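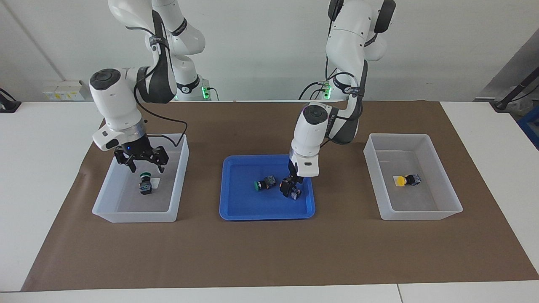
Home News Automation Components Archive

Two-arm cells still slow on mixed small parts

By the Flurkano news desk, September

Sorting push-button switches is a routine shop-floor chore, and it remains a hard one to hand over. Brurent, which assembles control panels in Dunadetti, said this month that its two-arm bench cell now handles loose switches by cap color, moving them between clear bins and a shallow tray, but at a lower rate than a trained bench worker.

The company reported a mean cycle of 31 seconds per switch over its latest trial. A person doing the same job at the plant needs 4. Most of the difference comes from regrasping: a switch lying on its side presents a round cap at one end and an uneven body at the other, and parallel fingers often have to take it twice before it can be set down in a known position.

Dropped parts were rare. Misplaced ones -- a switch released in the right bin but facing the wrong way -- accounted for more than 2 percent of moves and were corrected by hand.

Brurent does not plan to put the cell on its main line. It will run unattended on the evening shift, where speed matters less, feeding kits to the morning crew. Integrator Tambunan is supplying the control software and expects shorter cycles once both arms are allowed to work over the tray at the same time -- they currently take turns there.

No price was given.

Contact the news desk | Copyright Flurkano | Back to top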